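Nov 7, 2019

Spent the afternoon sorting the round table and the shelf. The spotted cloth is back on, a bit creased. I want the cream holder with the little hearts to take pens from now on, starting with the black one. 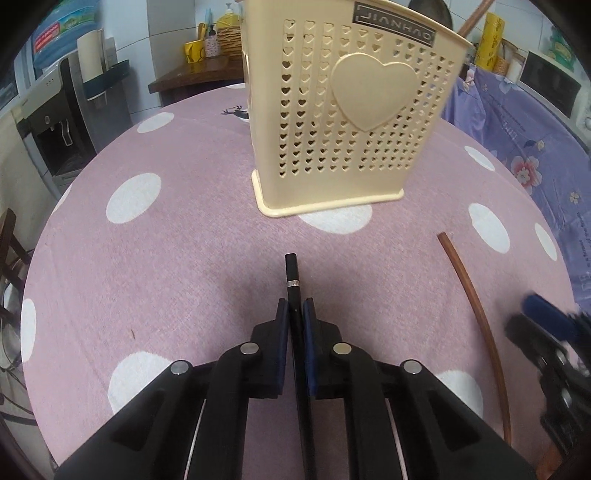
Gwawr thought pens would only wander off again, and that the holder ought to stay with the cutlery where it was bought to go. We left it there and had tea.

The dish soap and the yellow mug can stay up on the shelf. I'd like the light blue brush somewhere lower -- maybe a hook by the sink. Alun is bringing his drill over. Need to iron the cloth, buy 2 hooks and ring Kekden about the shelf bracket, which was meant to come in April.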